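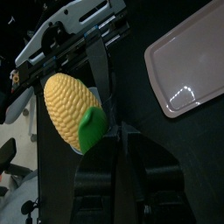

Toy corn in the gripper, tray at right.

Call for participants: handling rules for shared robot arms

Zuderetti is looking for 3 people to help test a draft set of working rules for tabletop robot arms. You will run pick-and-place tasks with toy food, follow the draft as written, and mark every line that is unclear or slows you down. The draft covers reach limits, stop buttons, cable checks and who may enter the work area.

You need one year of hands-on work with robot arms. Sessions are in Trandville. Pay is $650 for the full set, paid after your last session.

To apply, write to Liya Tufa with a short work history and the arms you have used. Quote call 3188. Safety questions go to Bezawit Wubshet.

Posted April 2021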